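Bench notebook, cell 2 — planner timing and grasp offsets
Friday, January. Entry by Friederike Steinbach
4 min read

Picked up from the Waltent branch. The open item was the pause between the plan coming back and the arm starting to move. I had been blaming the planner. The log says otherwise: planning the table moves takes 80 ms, and then the trajectory sits in the queue until the next tick of the old scheduler. I took the scheduler out of that path and now hand the trajectory straight to the controller.

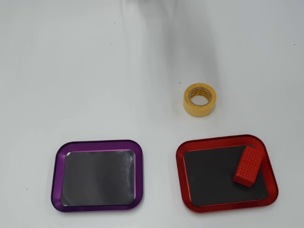
Velocity scaling is at 70 percent for free-space moves and 40 percent for anything that ends near the table. Both values live in the cell config now. They used to be hard-coded in two places and they didn't agree, so if you have a local copy from before the Nostumgate merge, throw it away.

Perception next. The red block and the red tray share a color mask, and when the block is in that tray the segmenter likes to merge them into one blob. I added a depth step after the mask that drops anything at rim height or below. It needs a current table plane, so rerun the plane fit if the camera has been touched. The yellow tape roll goes in as a collision object and is never a grasp candidate. 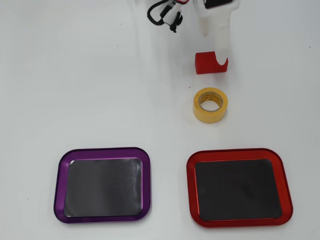

Grasp offset is measured from the fingertip, not the wrist flange. Brinkmann's note had it from the flange, and mixing the two puts the target 17 mm off in z. I renamed the parameter to tip_offset_z so the old config fails on load.

Still open: yaw is ambiguous when the block stands on end. The pose estimate flips between two solutions from one cycle to the next, and the planner follows it. For now I lock yaw at the first estimate and hold it until the gripper closes.

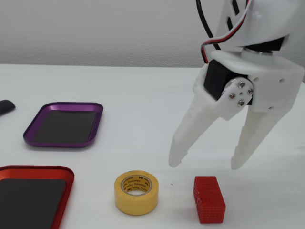
Entry and photos: F. Steinbach, Flikdale lab

To do: replay the saved logs against the new depth step, and move the yaw lock into the pose filter — it doesn't belong in the planner. Leave the tray poses as they are in the config until the replay is done.

Contact: Flikdale lab notebook | © Flikdale | Back to top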